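The second joint

In the back of the old Takács bakery, where the flour sacks used to stand, there is now a long table, a vise, two lamps and a robot arm that has been almost finished since November. The people who rent the place call it the Drastholm workshop, after the name painted on a cabinet that came with the first load of tools. Nobody has a better name, so it stays.

The arm is the work of Botond Oláh, who repairs elevators for his living and comes here in the evenings. He wanted a machine that could help him with the boring part of repair, when an object must be held at a strange angle and one has only two hands. A simple wish, he says. He thought it would take one winter.

"I knew motors, I knew cables, I knew brakes," he tells me. "In an elevator everything is big and you have a drawing for it. In a small arm nothing is big, and the drawing is mine, so it is wrong."

His first version was made from parts he cut himself, and it could lift its own weight and nothing more. The second had stronger motors but it shook when it stopped. He shows me a video of it on his phone. The arm goes to a coffee cup, quite gracefully, and then it trembles beside the cup like somebody who has come to ask for money. He stopped the motor before the cup could fall.

The present version he calls Tosis. The name does not mean anything. It was what his small daughter answered when he asked her how a robot should be called, and he wrote it down before she could change her mind. Tosis has a shoulder, an elbow, a wrist that turns and a gripper with two fingers, and it runs from a control program named Clornov, which Botond wrote in the evenings when it was too cold to stay at the table. Every part of the program has comments in three languages, depending on which tutorial he was reading.

I came for the first time on a rainy evening and expected to see it move. I saw it move very little. Most of what happens in a workshop like this is waiting, measuring, and looking for a screw that was just now in the hand. Botond works slowly and puts each screw in the lid of a jam jar, in the order in which it came out. When I asked a question at the wrong moment, he lifted one finger and finished the turn of the screwdriver before he answered.
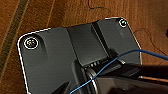
Words and workshop notes: our correspondent at Drastholm
From the Makers at Home pages

The plastic housings are what he likes to give to Tosis now. They are light, they do not break easily, and their shape is difficult enough. A smooth box would teach him very little. On a housing like the dark gray one there are slopes and recesses, a raised part along the middle, round holes for the screws near the corners. The fingers must come to such a thing from the correct side, or they slide up on the slope and close above it. Then there are the wires. A thin blue wire across the work is easy for a person, who moves it away without thinking. For the arm it has to be decided in advance who moves it, and in which moment.

For the moment, Botond moves it.

He has learned to begin with small angles. The wrist can turn 225 degrees before it comes to its stop, but he permits only 90 in the program, and he reaches even this in steps. In the spring he was less patient. He let the wrist go to the end of its travel, the cable inside was pulled out of its connector, and he needed several evenings to find why one finger closed and the other one stayed open. Since then there is a loop of spare cable at each joint, and a piece of paper taped to the lamp with the word "slack" on it.

The problem of the shaking came from the elbow, the second joint. He had looked for it in the motors and then in the program, and he rewrote the braking part of Clornov twice. In the end he took hold of the elbow with his hand, switched off the power and moved it from side to side. There was play in it of around 2 millimeters, from a bearing that did not sit fully in its place. He felt ashamed, he says, because it is the first thing he would have checked in an elevator.

He took the joint apart on the same evening. The new seat for the bearing he turned on the small lathe that stands by the window, and he made it a little too tight, so that he had to warm the outer part before the bearing would go in. When he started the arm again, it went to its position and stopped there. He sent it back and called it again, many times, without saying anything. The neighbor at the other end of the table, who was gluing a chair, came over to see what had become so quiet.

I asked what the arm had cost him. He prefers not to calculate. The lathe belongs to the workshop, a part of the aluminum came from a broken ladder, and the motors he bought one by one, each after a month with some extra night work. The expensive thing is the time, and this he would have spent here anyway.

There is still a list on the wall. The fingers need softer pads, as the present ones are hard and smooth and a small part can turn between them. The stop button should be nearer to the chair. Clornov forgets its zero position when the power goes away, and every evening begins with bringing each joint home by hand. Botond has crossed out the elbow with a thick pencil line, and under it he has already written "shoulder" with a question mark.

When I left, he was setting the table for the next attempt. The jar lid with the screws was on his left, the coffee was far away on the windowsill, and he was bringing the wrist home, a few degrees at a time.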